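Otimcombe Wash Room Refit
Progress report to the Hovland Fund, period ending May

Summary

Work on the surfaces and the hanging storage is well along. The remaining items are cleaning, the joint along one wall and the choice of a sealer. Spending to date under the surfaces line is $2,282. We are not asking for any change to the grant at this stage.

Floor

The floor is the dark stone pattern from the Birine range, which was the second choice in our application. The first choice had a lead time of 30 working days and we did not want to hold up the rest of the room. The pattern is busier than the sample suggested, with white veining all over and rust-colored streaks running through it. Users who were asked about it were split. We are keeping it.

The floor still needs a proper clean. There are small white flecks on it, and a patch of dark specks near one of the rust streaks that we want looked at before any sealer goes down.

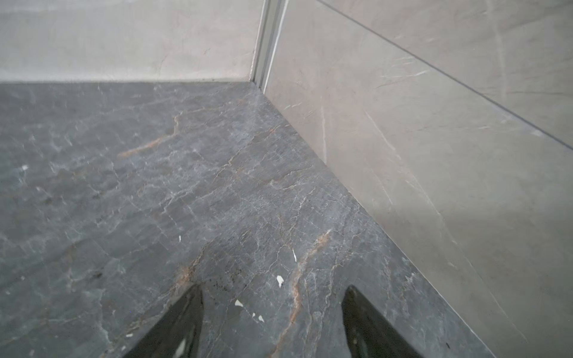 Dark floor and gray walls at the inside corner, before cleaning.

Walls

The gray wall tiles were bought from Wollen in a single order so that the shade would match. The lighter gray was picked to offset the floor, and we think that was the right decision. Aluminum edging has been used at the base of the walls. One supplier visit was missed in the period and was rebooked at no charge.

Rails and storage

The original plan had a closed cabinet. We dropped it after the first user meeting, where people asked for things they could see and reach. Rails were cheaper and leave the floor clear for mopping.

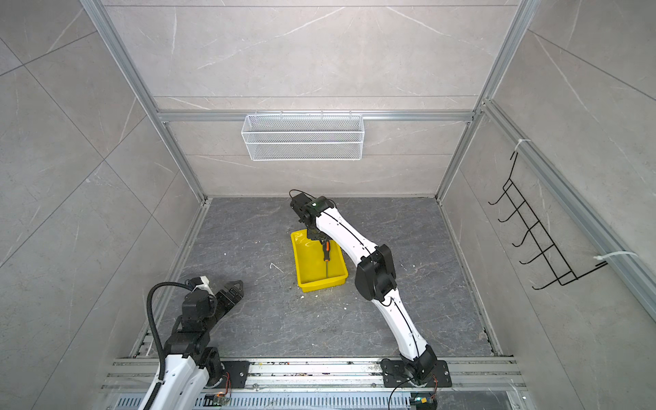
The white wire basket hooks over the back rail and lifts off for washing. The black hook rack on the right-hand rail is held with two zip ties for now – we will replace these with screw clamps once the height has been agreed. The yellow tray stays as a loose item. It has some scuffs on the bottom but does not need replacing.

A second basket was priced and left out. If there is money over at the end of the job we may come back to it.

Outstanding work

Cleaning comes first. The white marks on the floor look like dried paint or plaster, and we have asked the contractor to take them off by hand with a plastic scraper. Acid cleaner is not to be used. If any marks remain after that, we will ask Birine for advice before trying anything stronger.

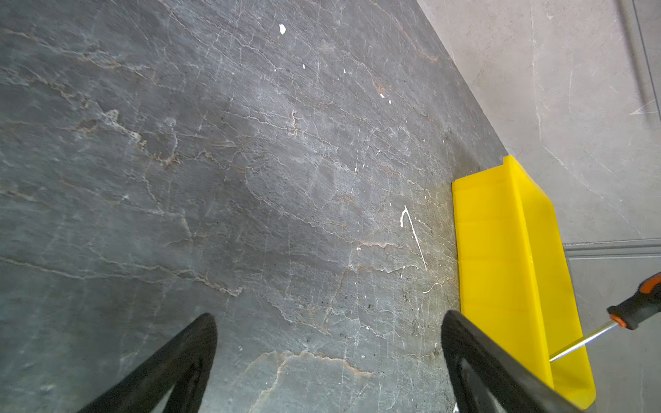
Sealing follows, in two coats, with the room closed overnight between them. The line where the dark floor meets the lighter panels will be checked at the same visit and filled where needed. We have kept $30 of the sundries budget for filler and tape.

Next report

The next report will cover the cleaning, the sealer and the final position of the hooks. It will also include the closing figures for the surfaces line – invoices are on file at the Otimcombe office and can be sent on request.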